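January 7, 2026

Up before the alarm and couldn't get back off, so I had the kettle on by half past five. Frost on the inside of the bathroom window again. I put the towel along the sill and left it.

The main job was the fruit. It had been all over the place since New Year, some in the hall, some in the carrier bag behind the door, a couple of pears in with the potatoes where they had no business being. I tipped everything into the sink, ran the cold tap and went over it with my hands. Two pears were too far gone and went in the compost. The rest I dried on the old blue tea towel.

Adhiambo rang while I was in the middle of it. She is back in Rirnholm until March and the boiler there has packed in, a part to come from Dreseck and nearly 80 pounds just for the call-out. I said to come here if it gets bad. She won't.

She says her mother never kept apples with anything else, always by themselves in newspaper. I have never bothered. We eat them quickly enough, and I like to see what there is – if it's in a drawer I forget it and buy more.

So it has all gone in white plastic baskets, the sort with slots round the rim. They are light, they rinse out under the tap and they don't go mouldy like the wicker one did. A good red apple in one of them looks very well.

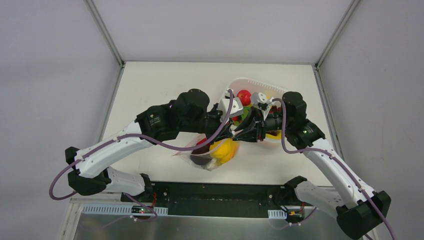
Afternoon

Walked down to Tirkora for bread and onions. Icy by the bridge, so I went the long way and was gone over an hour. Consuelo Ortuño was at the counter and wants jars if I have any, with lids. I have 9 under the stairs and told her she can have the lot.

Stewed the last good pear with a bit of sugar when I got in. Too much water, but fine with custard.

Electricity bill came, not opened yet. Must ring the surgery tomorrow, and find the lid for the big pan. Read two chapters and gave up on the third – my eyes were closing. Bed at ten.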